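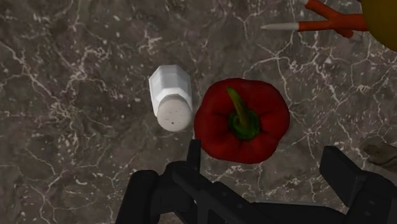 Benoît Baudry wrote to me after my last report that I always describe the hall and the parking, and never how the stone is cut. He is right, so I went to the open day at the Varncombe stone works with his letter in my pocket and I tried to look at the saws first.

The works stands behind the railway line, 8 minutes by foot from the station if you take the path and not the road. I took the road. When I arrived the first tour was already inside, and a lady at the gate gave me a yellow helmet and told me to wait with the second group. We were mostly couples who are renovating a kitchen, plus a few students from a building college, who asked the better questions.

So, the cutting. The blocks come by truck and they rest in the yard under the open sky, some of them for a whole winter. The yard man, Mr. Menon, knocked on one with a small hammer and asked us to listen. A good block gives a clear sound. Then he knocked on another one, lower down, and it was duller, and he said there is a crack inside and they will sell it for garden walls. I could hear the difference only the second time.

From the yard a block goes on rails to the big saw, which they call the Evberg after the maker. It has many blades side by side and it goes forward and back, very slowly, with water running over all the time. One block of hard stone can need more than a day. Marble goes faster. The noise was less than I had feared, but the floor was trembling and my shoes got grey water on them, so please bring old shoes. The water is collected in a basin and used again, and the mud is pressed into cakes the colour of milk coffee. One student asked where the cakes go. To a brick factory, when the brick factory wants them.

After the saw, the slabs are glued on the back with a net and filled with resin from the front. I did not know this before. I believed that a polished marble is only marble, but with a veined stone the veins are often the weak places, and without the resin a slab could open along them when it is lifted. Mr. Menon told us to ask about this when we buy, as not every shop will mention it.

The polishing line was for me the best part. Round heads turn over the slab, first rough and then finer and finer, and the colour arrives only near the end. A dark stone goes in looking like wet cement and comes out nearly black between the white lines. We stood there so long that the guide had to call us twice.

In the showroom there was coffee and a plate of dry biscuits. The cheapest offcuts were $225 and they are large enough for a small table or a bathroom shelf. A full slab was a price I will not write here, but delivery inside the city is free if you spend over $500. They had also a wall of samples to take in the hand, with the lemon test beside it: a drop of juice left on polished marble for one afternoon, and a dull ring where it was. The woman at the table said that people see this and still choose marble. I think I would too, and use a cutting board.

The only part I found weak was the film about the history of the company, which was long and the sound was bad. The talk by Merkik, the firm that does the installing, was much more useful. They explained how they measure a kitchen where no wall is straight, and why the join should not be placed at the sink.

The next open day is in January. You must write your name on the list before, and children need to be 8 years or older for the saw hall. Closed shoes for everybody. The tour took us 2 hours, and there is a bus back to the station every half hour until the evening, from the stop across the road. For Benoît: the parking is behind the building and it is small.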